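Home | News | Events | Members | Contact

Filed under: Visits and Open Days

19 May 2021

Open day at the Tinia workshop

Members who signed up in March finally got their visit to Tinia, where the Plostidico project is teaching robot arms to handle small household things. We went in two groups, and each group had an hour at the tables.

The staff began with the hand-held grippers. A person holds the tool and does a job with it, such as moving a cup, and the recording is used later to train an arm. The project had 223 recordings at the start of the year and has 331 now. Cups are harder than they look, we were told, mostly because of the rims.
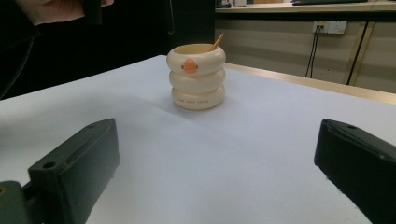

After that, visitors could try a gripper for themselves. The trigger is stiffer than expected and it takes a few tries to judge how far apart the fingers are. Several members asked about the price of the parts. Tinia buys its motors from Bandia and prints most of the rest in house.

The second half was a talk in the Shahbazi room on safety around moving arms. Slides are available from the office on request.

Parking is limited to 5 spaces, so please share cars for the next visit.

2 comments | Share | Print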